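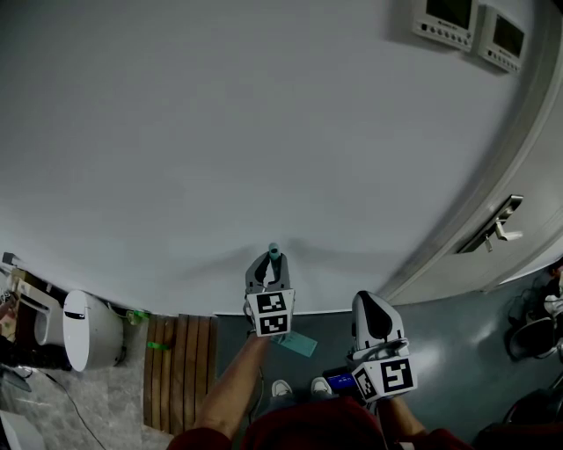 Incidencia: los dos paneles de pared junto a la puerta
Abierta por: Olaia Lozano
Sala: Nurkine, planta 2
Estado: en espera

28 de julio de 2020, 9:15 – Lozano
El panel de la izquierda, el más grande, no responde a ningún botón de la fila inferior. El de la derecha pita, que ya es algo. La sala lleva a 17 grados desde ayer y nadie de los que trabajamos dentro lo ha pedido.

10:02 – Janssen
¿Habéis probado a apagar y encender?

10:04 – Lozano
Sí. También a pedirlo por favor.

11:40 – Janssen
He reiniciado desde la central. El pequeño obedece; el grande sigue de vacaciones. Según el plano de Palladska, el grande lleva la ventilación y el pequeño la temperatura. Según el cableado, al revés.

12:10 – Lozano
Eso explica lo de marzo.

12:25 – Janssen
Prefiero no saber qué pasó en marzo. Pasos hechos:
1. Bloqueo de teclado desactivado en los dos.
2. Consigna subida a 22 desde el pequeño.
3. Etiquetas nuevas pedidas, con los nombres cambiados.

16:30 – Lozano
Vamos por 21. El grande sigue mudo. De paso: la manilla de la puerta baja con desgana, ¿abro otra incidencia?

16:48 – Janssen
Otra, sí. Recambio del panel grande solicitado a Zesari, entrega prevista en octubre. Hasta entonces, tocad solo el pequeño.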